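Handout 4: The floor as a working surface
Home Order and Small Rooms, evening course
June
By Kazimír Dvořáček

Last week we spoke about shelves and what to put at which height. Today we go down to the floor. In many small flats the floor is the biggest flat surface people own, and they use it for everything: children play on it, parcels are opened on it, clothes are sorted on it. Most books on housekeeping say only that the floor must be clear. I think this is not a useful rule, and in this handout I try to give a better one.

Please bring your room plan from the second meeting. We will need it for the exercise at the end.

1. Three kinds of floor

When I look at a room I divide the floor into the walking floor, the working floor and the resting floor.

The walking floor is the line from the door to the window, from the door to the bed, and so on. It should stay free at all times, also at night. Draw it on your plan as a path wide enough for one person who is carrying a full box and can't see her feet.

The working floor is where something is being done now. It may be full of things. It is not untidy while the work lasts, but the work must have an end, and somebody has to say when the end is.

The resting floor is the part under and beside the furniture, where things are left because they have no other place. In my experience most of the trouble in a room begins there. A bag is put beside the shelf on Sunday, and after a month we don't see it any more.

2. The mat as a border

A mat or a rug is very helpful for marking the working floor. You don't need tape or boxes. The edge of the mat is already a line, and even a small child understands "on the mat" and "off the mat". Ada Bianchini, who taught this course before me, used to ask her students to lay an old bedsheet on the floor when they had no mat, and it worked quite well, only it slides on smooth boards.

Choose a mat by its pattern also, not just by its size. A plain mat shows crumbs and threads. A strong pattern hides crumbs but it hides small pieces too, and you will step on them. With a patterned mat I advise to keep one tray for the small pieces and to put it always in the same corner.

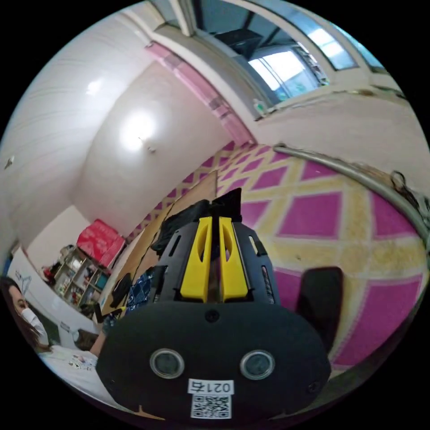
The second question is what lies next to the mat. When we sort on the floor, we push things away from us, and they collect at the edge in a half circle. Cloth goes there first, then cardboard, then the things we do not want to decide about. A good habit is to leave one side of the mat completely open, the side nearest to the door, and let the half circle grow only on the other sides.

3. Cardboard

Flat cardboard deserves its own section. People keep it because it is useful (to kneel on, to protect the floor, to send a parcel back), and it is true, it is useful. But a sheet on the floor has two bad qualities. It slips under the foot, and it becomes a table: a jumper is put on it, then a scarf, and now it can't be moved without moving everything.

My rule for the class is as follows. One sheet may stay in the room, standing upright behind the shelf or the door. All others are folded and carried out the same day. If you kneel on cardboard for work, lift it when you stand up.

4. Soft things

Clothes and cloths on the floor should be sorted by where they go, and not by what they are. I use only these piles:

- to wash
- to hang or fold in this room
- to take to another room
- to repair or give away

That makes four, and I ask you not to add a fifth called "later". Yavuz Aksoy in the Tustmont group made a fifth pile and at the end of the term it was the only one left.

5. Flat electronic things and cords

Tablets, phones and their cases should not be on the floor at all, but they will be, so we should be practical. Put them at the edge of the mat next to a wall, never in the middle and never under cloth. If somebody has to look for a tablet by feeling with the feet, it will be broken before the summer.

Cords and straps catch on anything that stands up from the floor: rails, chair legs, the frame of a bed. Walk along every rail in the room once a week and take off what has been caught. Roll it, tie it loosely, and put it in the compartment you chose last week. It takes two minutes, and it is much easier than to untie six of them together.

6. The shelf beside the working floor

An open shelf with compartments is the best neighbour for a floor area. The lowest row should be for the things used on the mat, since you can reach them while sitting. The top of the shelf should carry one box at most. I have seen tops with so many boxes that the lower rows were no longer used, because everybody was afraid to pull.

Measure your compartments before you buy any baskets. In the Virklow flat, which we use as the example in our plans, the shelf is 745 mm wide and it is divided into two columns. Volkan Karakaya bought baskets of 448 mm for it, and they are now in his cellar.

7. Closing the floor

Every floor session should be closed in the same order:

Small pieces into the tray.
Soft things in their piles, and each pile carried away.
Cardboard up or out.
Cords off the rails.
Mat shaken, or vacuumed if it is too large to shake.

Don't begin with the mat. If you lift it while things are still on it, they go under the furniture, and so the resting floor gets them.

Exercise for next time

On your plan, colour the three kinds of floor. Then sit down on the floor of the real room at 8 in the evening, without tidying first, and write down everything you can reach with one hand. Beside each thing write which floor it lies on and which compartment it should go to. Two pages are enough.

Ataberk Soylu will collect the plans at the door. Those who missed the second meeting can get an empty plan from him.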